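I finally finished scanning the last box of my grandmother's recipe cards, and I have to tell somebody, so it's going to be you lot!

Twelve evenings at the kitchen table, 600 cards, and a scanner that groans like an old door. I loved nearly every minute. 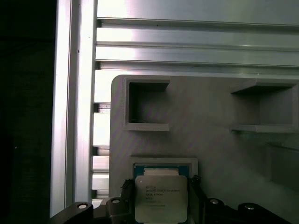
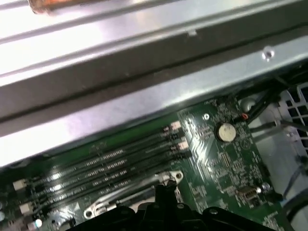 Recipe cards are such a good thing to collect, and I wish more families hung on to theirs. Mine come from three kitchens: the house in Rennie, the apartment over the bakery in Wellasis, and a summer place where she cooked on 2 burners and never once made a simple meal. You can tell the Wellasis ones right away because they all have flour in the creases. She filed everything by a system of her own, so fish sits next to jam, and pickles come after birthdays. I kept her order exactly, each card standing up in its own narrow slot like the long black memory slots on that motherboard, only mine are full and smell of cinnamon. The dividers are cut from cereal boxes, and I'm keeping those too.

The best find so far is a plum cake she called Jela cake. I have no idea where the name comes from! The card says "bake until it looks right" and gives no temperature at all. I tried it at 350 and got a lovely dark crust with a middle like pudding (we ate it anyway, with spoons). Second try, lower and slower, and it came out just the way I remember it – sticky on top, sour underneath, gone by nine at night.

Then there's a whole run of soups from a magazine called Clitia, clipped and glued down, with her notes squeezed into the margins. "Too much dill." "Needs an onion." "NO." I laughed out loud at that last one. It's a cold cucumber soup with raisins, and I'm going to make it in June when it's hot enough to be forgiving.

Next up is typing them all out, which I'm doing a few at a time with my morning coffee. Her sevens look like ones and her ones look like nothing on earth, so if anyone has a plum cake close to this one, please send me your sugar amount. I've been guessing at a cup and a half.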